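About Edwood

Edwood teaches robots to use their hands. We started in October with a rented table, a black curtain and a shared conviction that putting a peg in a hole could not be that hard. We have since apologized to the peg.

There are five of us. We record demonstrations for companies whose robots need to learn fiddly work: one of our people drives both arms by remote control, does the job, and the robot keeps the recording to study later. Most days the job involves a white board and a set of small blue parts. 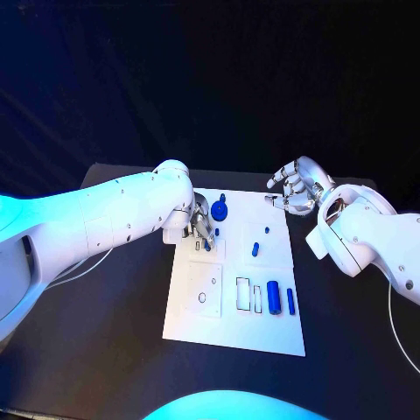

How we work

A good demonstration is slow, a little boring, and done by somebody who has had lunch. Our operators train for 83 hours before anything they record goes to a customer, and much of that goes into learning to stop correcting themselves. The robot copies everything, including your second thoughts. Cylinders are the worst for this.

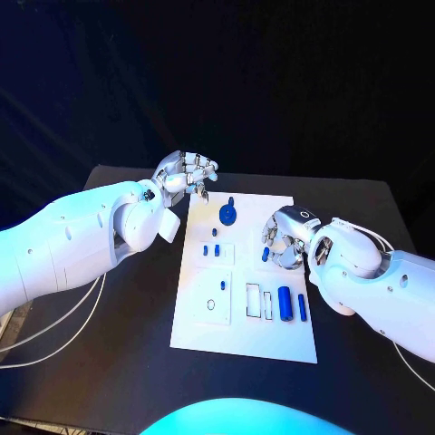
Shaimaa Helmy would like it known that the cylinders are fine and it is the gears that ruin afternoons. She also maintains that anyone can learn to drive the arms in a week, provided they give up trying to feel the part and watch the fingertips instead.

We have put this to a vote several times and it keeps coming out even, which is odd with five people.

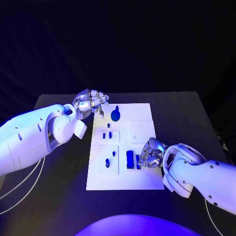
An order usually comes to 400 demonstrations of one task. We throw out the ones where the operator sneezed, and keep a few of the clumsy ones where the part still ended up in the right place — a robot should see how a person gets out of trouble.

Who we work with

Our first customer was Sulon, who took a chance on us, and then Brelliston, who took rather longer to decide. Abou Zeid joined this year and sends us parts in very nice boxes.

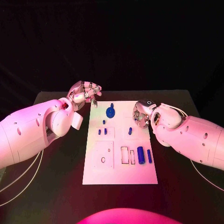 Visits can be arranged if you write ahead. You may have a turn at the controls, and we will delete the recording if you ask. Most visitors ask.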